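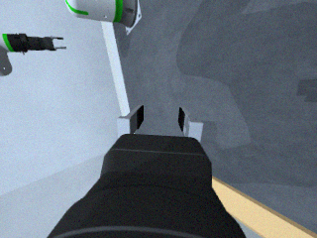 The photo app that would like you to stop scrolling (and pay for it)

Tech > Companies > Interviews

50 shares

I should admit up front that I quit Surnow twice. The first time was when the ads got so thick I couldn't find my own cousin's wedding pictures, and the second time was just plain boredom. So when the company's chief executive agreed to sit down with me at the Gumari office – at 7 in the morning, no less – I figured we should get that out of the way.

"Twice is pretty good," she said, laughing. "Most people only leave once. That means you came back in between!"

I did come back, and I've come back again, and I'm now paying for it, six dollars a month. Surnow dropped advertising altogether in February and put up a subscription in its place. For a social network that has never been one of the giants, that's a heck of a bet, and I wanted to know who had talked whom into it.

"I talked myself into it, and then I had to talk to everybody else," she said. "We had a sales team of 20 people. I liked them. I'd hired most of them. I had to stand up and tell them there was nothing left to sell."

Some of them moved over to customer support and a few went to Sultis, the bigger rival across town, which still runs on ads and seems perfectly happy doing it. I asked if that stung.

"Sure it did. I wrote every one of them a reference, though. And I still look at Sultis every night before bed, like everybody in this business. They have a very good search page. Ours is bad. You can print that."

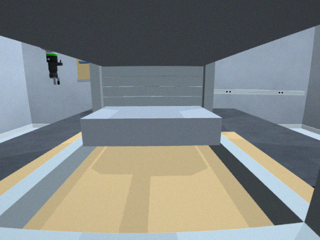
She talks fast, and she doesn't dodge much, but she did slow down when we got to the money. Surnow is private and doesn't have to open its books, so all I have is what she chose to tell me. The company lost money last year. It lost less in the spring. She wouldn't say how many people are paying, only that it is "more than 100 times what we had in the trial, and the trial was tiny, so please don't make that sound amazing."

The trial was tiny, so I won't.

What about the investors? El Idrissi, the fund that owns a good chunk of the company, came in back when the plan was ads, ads and more ads. She told me the meeting where she laid out the change ran through lunch and on into the late afternoon.

"They asked me what happens if half the users leave. I said, half the users will leave. Then we had a long quiet moment with some sandwiches." She shrugged. "They'd asked the right question. I think it would have been worse if I'd shown up with a cheerful chart."

Did half of them leave? "Close to it. The first week was awful. I turned my phone off and cleaned my garage."

I wondered out loud if a social network can even work when your friends have to pay to be on it. My sister won't pay six dollars for anything that isn't a sandwich. The answer, it seems, is that one subscriber can invite up to 50 people who get in free, and they can see and comment on whatever that person posts. They just can't start their own page.

"It's closer to a family album with a guest list," she said. "We fought over the number for weeks. Somebody wanted it unlimited, somebody wanted ten. My own family reunion is what settled it, if I'm being truthful. We're a big bunch."

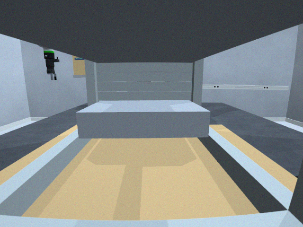 A wide gray block in front of a slatted back panel. Computer rendering.

The thing I kept circling back to was growth, because that's the word that follows every company like this one around. A network that stops growing usually gets written up as a network that's dying. She rolled her eyes a little.

"I used to have the daily number on a screen by my desk. I took it down. Now I look at who renews. If you pay in March and you pay again in April, I did my job in March."

And going public? "Not this year. Not next year either. Ask me when the search page is good."

I tried the search page again on the train home, looking for those wedding pictures. I found them after a while, under the wrong year.

Comments

Guest: I left when the ads went away, believe it or not. Free was the whole point for me. Nice interview though.

longtime reader: Paying since February and so is my mom. The guest list thing is great, but the app logs her out constantly and she calls ME about it.

Guest: She's right about the search. I typed in "dog" and got somebody's kitchen remodel.

Gumari local: Would've liked to hear more about the people who lost their sales jobs. One paragraph seems thin.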